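Home | Talks | Notes | Workshop nights | Contact

May
Notes by Joana Carrilho

Speaker notes, Plultetcombe evening talk: "Looking after a two-armed sorting cell"

Right, say hello, check the back row can hear me. Thank Ctibor for doing the slides (he'll be on the laptop, so if it jumps ahead, shout at him and leave me alone). Ask who's looked after a robot arm before. Ask who's had to do it on somebody else's day off!

Start with the cell itself. We call it Etik, I don't know why, the name was on the cupboard when I got there. It's two small arms on one table, and what it does all day is sort little coloured caps between bins and a tray. That's the whole job. I've spent two years with it now and I'm still fond of the thing, which my sister finds very odd.

Then the bit about the table. I go on about the table a lot, sorry. When I took over, the bins sat straight on the white top and they crept. You'd line everything up at nine in the morning and by lunch the pick points were off by enough to make the fingers land on a rim. So we put a mat down. Best money I've spent on that machine, and I did try the fancy clamps first. Tell the clamp story if time, skip it if Ctibor is making the wind-up sign.

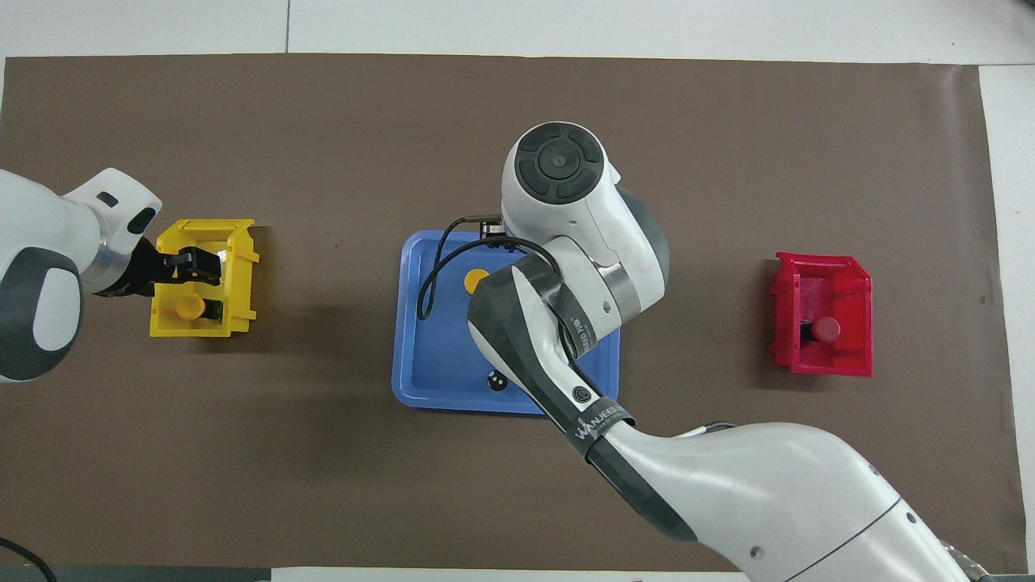 My Monday-morning routine, as I call it whatever day it falls on, begins with the bins. I push each one back to its mark by hand, then I bring the arms over slowly and look at where the fingers come down. Yellow bin on the left, red on the right, blue tray in between, and I always start with yellow because that's the one that gets knocked. What I'm after is what you see on the left there, gripper right over the little yellow cap with the fingers down inside the bin. Then I do the same over the red. If yellow's good and red's off, it's nearly always the bin. If they're both off the same way, go and look at the mat. Mention the creases too: I leave the faint ones alone, but a proper ridge under a bin gets flattened before I teach a single point.

Pause here, drink some water.

Cables next. Point at the one looping over the tray and ask people what they'd do with it. Somebody will say tie it down tight. I did that! I tied everything down beautifully with Zillimix straps, took a lovely photo, and the first time the arm reached out to full stretch it pulled a connector half out of its block. So now I move the arm to its furthest point first, then its most folded-up point, and only then do I decide where the slack goes. It'll never look as tidy as you want. Run the whole job at slow speed afterwards with your hand by the stop button and watch the cable, only the cable, all the way through.

Gripper fingers. I wipe them every 200 picks when the caps are fresh out of the bag and a bit less often otherwise. Dry cloth, nothing clever. Check the screws while you're in there, and for heaven's sake turn the arm off before you put your own fingers anywhere near. (Say this one slowly.)

The notebook. Show the real notebook, pass it round, get it back. Every time a point gets re-taught I write down which arm, which bin, and which way it had drifted. It took me 13 pages to spot that the right arm was going wrong on the same morning the floor got mopped. Chair legs, table leg, bump. Hoàng sells a logging package that would do all this and Ctibor keeps sending me the link, but I like my notebook.

Leave ten minutes for questions. Last time in Plultetcombe we ran 40 over and missed the bus, so if they're still going, take them through to the kitchen and carry on there.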